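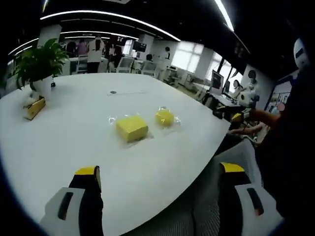

Patients in Motham have been asking for months why their repeat painkiller prescriptions run out at different times, according to Bouchra Bensaid, and the new rules should put an end to that. From October, the Kamel pharmacy will hand out codeine tablets in packs of 30, in place of the old boxes of 100.
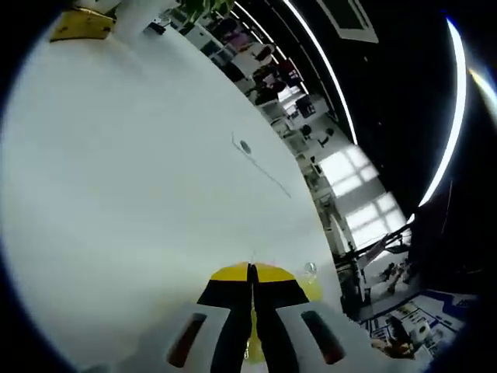
Reading time: 1 minute

The change covers all repeat prescriptions for codeine — paracetamol and ibuprofen are not affected. Letters have gone out to about 300 patients. Anyone who takes the tablets every day will be offered a review with the pharmacist before the first smaller pack is due. The branch in Traron will follow later. Unused tablets can be handed in at either counter until 6pm on Friday.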